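Robótica educativa > Clubes y competiciones > Manipulación
14 respuestas · 3 compartidos

Tema: La prueba de fregadero del reto Skaduldale, ¿alguien la tiene resuelta?

nokorier_club
Buenas a todos. Soy Impi Toivonen, llevo el club de robótica Nokorier con Paavo Mustonen y este curso nos hemos metido en el reto Skaduldale, categoría de manipulación. La prueba es la de la cocina: el brazo tiene que coger piezas planas de la mesa y dejarlas en el escurreplatos. Suena facilísimo, ¿verdad? Pues llevamos desde agosto peleándonos con ella. Los vasos, bien. Los cuencos, casi siempre. Las tapas... ay, las tapas. Aprendemos por demostración: los chavales teleoperan el brazo, grabamos y luego entrenamos. Tenemos 25 demostraciones solo de tapas y el modelo baja la pinza a un lado, la arrastra y la tapa se va de paseo por toda la mesa.

gomezbot
¿Qué cámaras usáis? Si solo tenéis la cenital, con una tapa clara encima de una mesa blanca no me extraña nada. Nosotros perdimos un trimestre entero con eso.

nokorier_club
Cenital y muñeca, las dos. Os dejo lo que ve la de la muñeca, que es donde yo creo que está el lío:
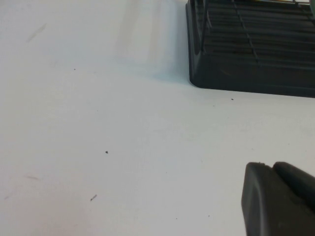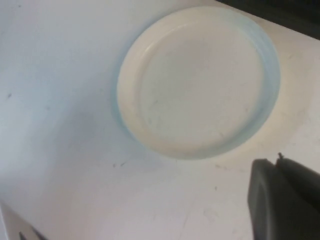

Paavo dice que el problema es de contraste y que hay que poner un mantel oscuro y listo. Yo digo que el problema es el agarre: entramos desde arriba y a una cosa tan bajita hay que entrarle por el borde, con la pinza inclinada. Llevamos una semana discutiéndolo (con cariño, pero discutiéndolo) y los chavales ya hacen apuestas.

marta_pinzas
Voto por Impi. El borde se distingue de sobra, sobre todo por la derecha, donde la pared hace sombra. Si el modelo no lo pilla es que en las demostraciones cada alumno lo hace a su manera. ¿Cuántos teleoperan?

nokorier_club
Tres, y sí, cada uno con su estilo. Uno entra recto, otra inclina, y el tercero empuja la tapa hasta el escurreplatos para hacer tope. A mí lo del tope me parece una genialidad, pero Paavo lo considera trampa.

gomezbot
No es trampa, las bases dicen que se puede usar cualquier elemento fijo de la mesa. Otra cosa es que os convenga: si ese día el escurreplatos está 3 cm más allá, adiós.

paavo_m
Aparezco yo, que me están poniendo verde. A ver, lo del tope no me gusta porque el modelo aprende a empujar TODO contra el escurreplatos, vasos incluidos, y ya hemos visto lo que pasa. Y sigo con lo mío: blanco sobre blanco es pedirle demasiado a una red entrenada por estudiantes en un portátil. Además, la mesa está llena de motitas y rayajos y no me fío de que no se enganche a eso.

marta_pinzas
Paavo, pero en la final la mesa también es blanca, ¿no? Si entrenas con mantel y compites sin mantel vas directo al desastre.

paavo_m
...vale, ese punto te lo doy. Pero limpiar la mesa sí que se puede.

tiolupa
Pues yo no la limpiaría. En mi grupo frotamos la nuestra hasta dejarla de quirófano y luego en la competición había una marca de rotulador y el brazo se volvió loco. Que haya porquería variada en los datos viene bien.

gomezbot
De acuerdo con tiolupa en la mesa y en desacuerdo con todos en lo demás, jeje. Con 25 demos da igual el estilo que elijáis, os faltan datos. Subid a 100 y volvemos a hablar.

marta_pinzas
Hombre, igual no da. 25 iguales me rinden más que 100 cada una de su padre y de su madre. Yo cogería a la chica que inclina, que grabe ella sola, moviendo la tapa por toda la mesa y girando un poco la muñeca al empezar. Y bajad la velocidad en el último tramo, que arrastrar suele venir de ahí.

nokorier_club
¡Me gusta! Le va a encantar lo de ser la maestra oficial. Lo de la velocidad ni lo habíamos mirado, la tenemos igual en todo el recorrido. Grabamos tanda nueva con ella y dejamos la vieja aparte para comparar. Paavo acepta a cambio de que yo pruebe 2 sesiones con otra luz, trato hecho.

tiolupa
¿Y las gomas de los dedos? Las nuestras patinaban con el plástico y acabamos forrándolas con silicona fina.

paavo_m
Eso no lo hemos probado. ¿Lo permiten las bases o hay que declararlo?

tiolupa
Hay que declararlo en la ficha técnica, apartado de modificaciones. Con poner el material y el grosor a nosotros nos valió. Te paso la nuestra por privado.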